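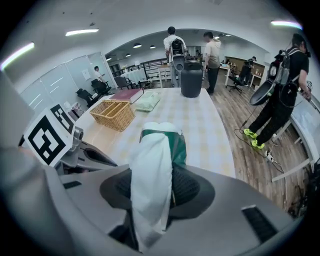 White cloth and green fabric item

GANDVILLE GUEST HOUSE: LAUNDRY AND LINEN ROOM CHECK
Inspected by: Siu-fong Su
Period: December

1. Dryer lint screens cleaned
Marked done on the sheet for every shift. I pulled the screen on dryer 2 and got a full handful. Either the sheet is filled in at the start of the shift or somebody has a generous idea of clean. FAIL.

2. Dryer vent duct clear to outside wall
Flap opens. I could not see past the second bend. The Umitz service slip says "duct OK" with no word on how that was checked. Ask them. OPEN.

3. Fire extinguisher in place, gauge in green
Yes. Tag current. A linen cart was parked in front of it at 15:20 and still there when I left. Pass for the extinguisher, fail for the cart.

4. Clearance behind machines
Rule is 900 mm at the service side. Washers meet it. Dryer 1 does not, and I don't believe it "crept," as I was told. It weighs too much to creep. FAIL.

5. Chemicals labeled and capped
Grallosico detergent drums fine. One spray bottle with a handwritten label that says "the strong one." Thrown out. Please don't make another.

6. Data sheets available
Binder present, 20 sheets. The sheet for the stain remover is for a product we stopped buying. PASS with correction.

7. Oily or greasy rags kept apart from linen
Lidded metal can provided, and empty. The kitchen says it sends no greasy rags. I would like to see where they go, then. OPEN.

8. Floor dry, drains clear
Dry on the day. The mat at washer 3 curls at one corner and will trip someone. Replace, don't tape.

9. Emergency stop on folding machine
Tested twice, stopped both times. PASS.

10. Lifting and stacking
Top shelf still loaded with blankets. The step stool is rated and sound but lives in another room, so I doubt it gets used. Move blankets down.

11. Hot water temperature
Display read normal. I have no faith in that display. Murthy to bring a separate thermometer.

Result: not passed. Items 1, 3 and 4 to be fixed within 15 days. Recheck will not be announced.

S. Su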